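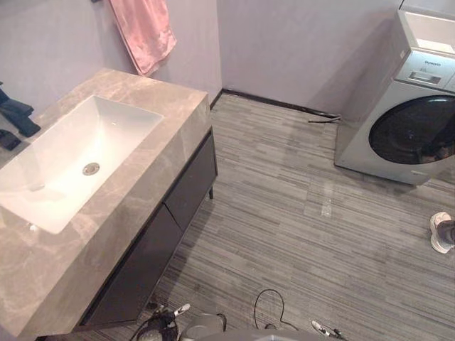 Gray-beige stone vanity top next to the washer, how do I keep it from getting dull?

Posted by Frida Eyvindsson in Bathrooms & Laundry

Moved into the Lurkness apartments in May. Bathroom has a thick stone top with light veins in it, white rectangular sink set in, dark drawers under. Washing machine is in the same room so the counter is where all the laundry lands. Jeans, damp socks, whatever.

Problem is the strip between the sink and the front edge. Feels rough compared to the back part and you can see it if you get your face down low with the light on. Been using the Jolden bathroom spray for 4 months, the lemon one. Landlord says its marble, the lady downstairs says quartz. Is the spray doing it? And can I fix it myself or do I have to pay someone. Also the front face of the slab, it wraps down pretty deep, do I treat that the same?

Need to know before my sister comes, she's staying two weeks and she dyes her hair. Help.

2 replies

Oluf Toft
Stop with the lemon spray. If its real marble anything acidic eats the polish, and that's the rough feeling.

Find out what you've got first. One drop of white vinegar someplace hidden, down low on the side of the slab or behind the soap. Couple minutes, wipe, rinse. Dull spot = marble or limestone. No change, probably quartz or granite. Try a drop of plain water too. If it soaks in and goes dark you need sealer.

If it's marble: warm water, tiny bit of dish soap, soft cloth, dry it after. Every time, esp. around the sink where the drips sit. Etching is not a stain so it won't scrub out. Marble polishing powder works on light stuff, I used the Ketilsson one on mine, small tub, did a patch with a damp felt pad and it came back maybe not perfect but close. Bad etching needs a stone guy. I got quoted 92 dollars for a top smaller then yours sounds.

Front face same as the top, yes. People forget it and the drips run right down there. Check the gap under the cabinet too if you've got carpet, lint and water both end up in it.

Hair dye: old towel over the whole counter, or make her do it in the shower. Sealer slows dye down, doesn't stop it. And ask the landlord before you polish anything.

gravelpit42
just put wet laundry in a basket?? we have quartz and use whatever, never had a problem. Erner wipes are fine, 50 in a pack. dont use the powder on the sink though it'll scratch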